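I went over to the Cesstead town hall on Monday to watch the council argue over the cost of living, and I came home with a sore back and four pages of notes. The room was packed, mostly with retirees and a bunch of bus drivers still in uniform.

The big fight was over the bread and fuel subsidy. The government in Plalano wants it gone by June, and the council had to decide whether to back that or send a letter against it. Desta Belay, who represents the market district, read out a petition with 522 names on it and then just kept talking through the bell (the chair gave up after a while). 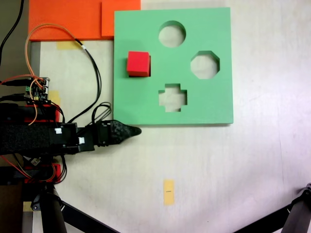 Her main point was pensions. A monthly pension out here is 2000, and by her math the rent on a small apartment eats most of that before anybody has bought a loaf. People clapped at that, and the chair asked them to stop, and they clapped some more!

The other side had a case too, I'll give them that. Councilman Bevan said the subsidy mostly helps the big mills, and he wants the money paid straight to households instead. He couldn't say when the payments would start – that's where he lost the bus drivers.

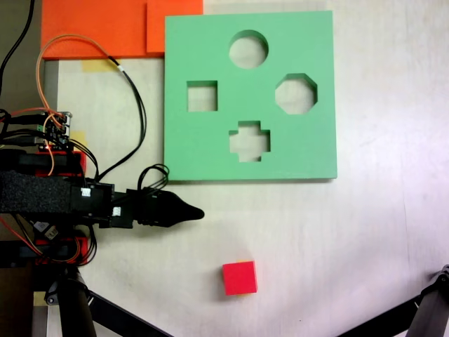
Gedetti Civic Club | Local News Team

The letter passed in the end, with two members voting no and two sitting it out. It goes to the ministry this week, and I have no idea if anyone there will read it. 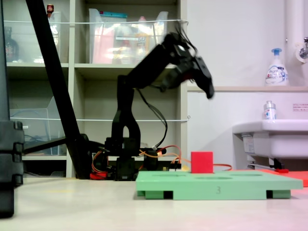
I caught Belay on the steps afterward and she was already planning the next round. She wants the ministry to send someone to Cesstead to answer questions in person, and she's asking the market traders to close up early that day so they can come. The drivers' union is still deciding whether to join in – I'll post the time once they've settled on one.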